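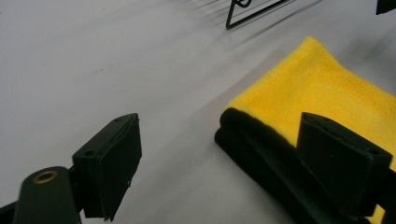 Bolura to Open Second Restaurant in Hennessy

January 2023

HENNESSY – Bolura, the family-run restaurant known for its savory buckwheat pancakes and slow-cooked stews, will open a second location on Prarnard Street in Hennessy this August. The new restaurant will serve lunch and dinner and will have a bakery counter at the front, open from early morning.

The Prarnard Street building was a shoe store for many years and has stood vacant since the store closed. Bolura has signed a long-term lease on the ground floor and basement. The dining room will take up 1,175 square feet, with the kitchen behind it and a prep area downstairs. Construction work is being handled by Flunura, the contractor that renovated the original Bolura kitchen.

The menu will carry over most of the dishes served at the first restaurant. These include the buckwheat pancake with mushrooms and a soft egg, the beef and barley stew, and the onion tart. The kitchen will add a short list of grilled fish dishes, which the first location has not been able to offer because it has no room for a grill. Desserts will be made on site and will change with the season. Opening desserts are expected to include a plum cake and a baked custard with burnt sugar.

Prices at the two restaurants will be the same. A weekday lunch plate, served with soup or salad, will also be offered. Children's portions of most main dishes will be available at any time.

The bakery counter is new for Bolura. It will sell loaves, rolls, and a small range of sweet and savory pastries, along with coffee and tea to go. Customers will be able to order whole tarts and cakes with three days' notice. Bread for both restaurants will be baked on Prarnard Street once the ovens are in, and the original restaurant will stop buying from an outside bakery at that point.

Tables may be reserved by phone or in person. Half of the dining room will be held for walk-in guests at lunch, and parties of five or fewer will not need a reservation on weekday evenings. A private room at the back can be booked for family meals and business dinners. The entrance, restrooms, and private room will all be step-free.

Bolura will begin hiring for the new location in the spring. Open positions will include line cooks, bakers, servers, dishwashers, and an assistant manager. Training will take place at the original restaurant, and current employees may apply to transfer. Applications can be picked up at the host stand or requested by mail.

The original restaurant will keep its present hours throughout the construction period. Gift cards sold there will be accepted at both locations.

To mark the opening, Bolura will give a free pastry to each of the first 1,000 customers at the bakery counter, one per person. The exact opening date and hours will be announced once final inspections have been scheduled.

About Bolura
Bolura is a family-owned restaurant serving home-style cooking with an emphasis on buckwheat, root vegetables, and slow-cooked meats. It is open for lunch and dinner and offers takeout on all menu items except the custard.

Media contact: Bolura Press Office, Hennessy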